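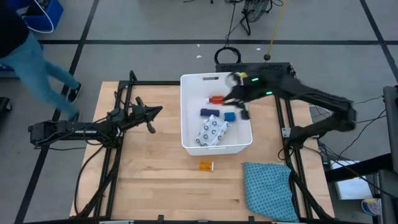 The Night Train to Osberg

The Fornuria left at dusk, and Felicja Czarnecka was on it with a ticket, two cheese rolls and the biggest grin in the whole second-class carriage. She had wanted to ride a sleeper train since she was six years old. Now she was fifty-one, and the bunk folded down from the wall exactly the way it did in the books!

She tried it at once, shoes off, before they had even cleared the station yards. It squeaked. The blanket smelled of starch and oranges. There was a tiny lamp with a tiny chain, and she pulled it on and off until the woman in the bunk below coughed politely.

"Sorry," said Felicja, hanging her head over the side. "It's my first time."

"I could tell," said the woman. "Wait until the river."

So she waited for the river. The towns went by, then the fields, then long stretches of black with one lit kitchen window in the middle, and she loved every one of those windows. Somebody was up late making soup in there, or arguing, or looking for a sock. In the corridor a man was teaching his daughter a card game with rules that seemed to change every time she got close to winning. Felicja bought tea from the attendant and it came in a glass, a real glass in a metal holder, and rattled all the way down the corridor like a little band warming up.

At kilometer 204 the wheels changed their tune. The woman below reached up and tapped the bunk.

"Now," she said.

Felicja pressed her forehead to the window. The ground simply went away. There was the river, wide and silver and so far down that the moon on it looked like a dropped coin, and the train was walking out over it on its long iron legs — slowly, as if it wanted a look too. She forgot her tea. She forgot that she had meant to be sensible on this trip, to sleep, to arrive fresh for her sister's wedding and not cry before lunch.

"They used to stop right here in April," said the woman. "For the ice going out. Everyone leaned on the windows and cheered."

"For ice?"

"You should have heard it. Like furniture falling down the stairs."

They stayed up talking until the far bank was long gone, first about ice, then about sisters, then about whether a person could live on cheese rolls.
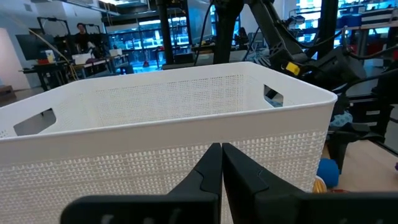 Amarasinghe, the attendant, put his head in to say that Osberg was half an hour off and that if the ladies wanted the sunrise, it was on the other side of the train. They wanted it very much. They went out in their socks, Felicja with the blanket around her shoulders, and found the card players already there with their noses to the glass.

"Did you win?" Felicja asked the girl.

"He says I have to win twice," said the girl.

The sky went pink, then a yellow so loud that everyone laughed. Felicja held up the last roll, tore it into four, and passed it along the window.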